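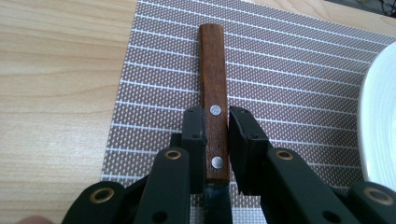
Can a machine set and clear a table at home yet?

Search questions
Enter keyword Go

Asked in Home and Kitchen, May

I manage the dining room in a small guest house in Rirkusville. We have 6 tables and we serve only breakfast and dinner. Each evening the tables must be laid with mats, plates, knives and forks, and later all of it must go back to the kitchen. The work is not difficult but it takes my time when I should be with the guests.

My brother-in-law sent me an article which says that robot arms will do this kind of housework very soon. I would like to know if this is true today. I do not need it to cook or to wash. I only need that it takes a knife from the tray and puts it beside the plate, straight, with the handle toward the guest. Is there something I can buy, or must I wait? Please explain without too many technical words, my English is from school.

2 answers

Answer 1

No. Buy a dishwasher and hire a student for the evenings.

Answer 2

I worked for two years in a packing shop in Hitska where we used arms with two fingers, so I can tell you what I know. It is from the shop floor and maybe some of it is different for a house.

To close two fingers on a knife handle is possible today. A wooden handle is good for this, it is thick enough and it has flat sides. The problem begins with what is near the handle. If the knife is already on the mat and the plate is close to it, the finger needs space to go down between them. A person moves the plate a little without thinking. The arm must be taught to do this, or it will push the plate.

The second problem is the mat. When the fingers go too low they catch the mat and pull it. When they stay too high they hold only the top of the handle and the knife turns in the grip. In our shop we had hard trays where each part had its own place, and still we had bad days. We had one week with 722 picks of metal tools and 77 of them had to be done again by hand. For boxes this was acceptable. For a table with guests waiting I think it is not.

Thin teaspoons and forks lying one on top of another were worse than knives. Also think about the blade. You do not want an arm which swings a knife when a child is walking in the room.

There is a small firm, Ukel, which rented an arm on a cart to a canteen near us. It could lay up to 2 places in the time a waiter did the whole table, and somebody had to stand next to it. I did not see it with used plates, and food left on them would make it harder.

My advice is to wait some years. If you want to save time now, roll each knife and fork in a napkin in the afternoon and carry them in a basket. We did this at my cousin's restaurant and it made the evening easier.

Comment from the person who asked

Thank you for the second answer, it is very clear. I did not think about the mat. Ours are woven and they slide on the wood even when I lay the table myself. Do you know if the Ong arm is better? They have a video where it folds towels.

Reply

I have not used Ong. A towel does not mind if you take it in a wrong place, so I would ask them to show you knives, on your own mats, before you pay anything.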